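**Water tray play** is a table activity in which small floating things are put in a shallow tray of water and then moved or picked out. It is common in kindergartens and also at home. The tray is usually of plastic, and a depth of 2 centimeters is enough.

Plastic flowers and leaves are often chosen, as they are light and stay on the surface. Single flowers drift easily, while a cluster keeps together and is simpler to take hold of.

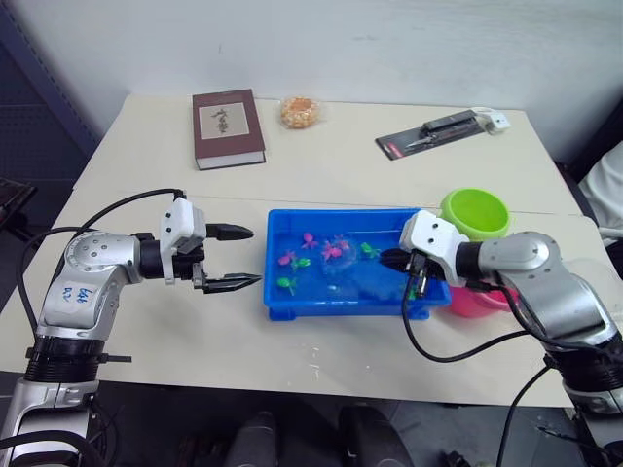
Cups are used for pouring, and a tray of middle size takes up to 1000 milliliters. In Elledmont the activity was introduced by the teacher Helmut Ostermann, who gave the children two rules: sleeves up, and books to the far side of the table. The water is changed after each group.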